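Storage & Packing > Moving house > Packing toys in their own baskets, or decant into boxes?

9 replies - 379 views

hallam_k
Mar 10, 2023
We move at the end of the month. The playroom is mostly small plastic items kept in open woven plastic baskets, the kind with a grid of rectangular holes in the walls. Two options. Either tape over the tops and stack the baskets as they are, or decant everything into small cartons and nest the empty baskets. Which holds up better on a truck?

torque_spec
Decant. Open-weave baskets have no stacking strength. The rim carries the load and the walls bow outward as soon as the truck brakes. I lost two that way on a 50 mile move with only bedding on top of them.

Pellow
Disagree. Leave the contents in and put the whole basket inside a carton. The carton takes the load and the basket works as a divider. Unpacking is one lift per basket.

torque_spec
You are paying for air. A basket with sloped sides in a square carton wastes space on all four sides.

Pellow
Fill the gap with soft toys. They have to travel somewhere.

gsartori
I packed for Estgate for a few years and we did it Pellow's way for toys and desk items. Points to watch:

1. Line the basket first. Small parts work their way through the holes. A pillowcase is enough.
2. Do not put tape directly on woven plastic. It only touches the raised strips, so the bond is poor, and the residue gets into the weave.
3. Close the carton with one strip down the center seam and one across each end. More tape on a weak carton does not make it a strong carton.

Graziella Sartori

hallam_k
Useful, thanks. On point 2, would painter's tape be any different? I have a roll of blue left over.

gsartori
It comes off cleaner but it holds even less. Use it for labels and for marking out floor space. For closing cartons use proper packing tape, 49 mm or wider.

dunmore_ed
I would question the center strip. Hirkbridge cartons have a long overlap on the flaps and the end strips do most of the work. I run two lengthwise, either side of the seam, and skip the ends.

gsartori
Depends on the carton. With full overlap flaps, fine. With ordinary flaps that meet in the middle, I would not skip the ends.

hallam_k
Trial run on the table by the window. I tipped the yellow one with the orange rims on its side to see how easily it loads from the end. It is only the toy food and a few odds and ends for now, no liner yet. The tape is the wide roll we already had - yellowish, shiny, no idea of the brand.
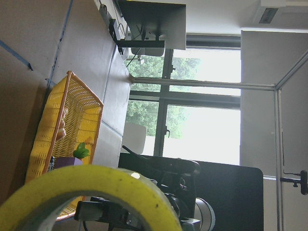
Pellow
Re: loading from the side
Side loading works if you stand it up again before it goes in the carton. Put the flat pieces against the floor of the basket first. The leafy green thing can go last, nothing else should sit on it.

torque_spec
For a load that small I would still decant. One shoebox and the basket nests with the others.

dunmore_ed
Agree with torque on that one. Basket in carton makes sense when the basket is full. Also check the age of the tape. Old rolls split lengthwise when you pull them. I had a Cuvari roll do this halfway through a job and finished with string.

hallam_k
Going with a mix then. Full baskets get a liner and a carton, part-full ones get decanted and nested. I will pick up fresh tape and a bundle of medium cartons in any case.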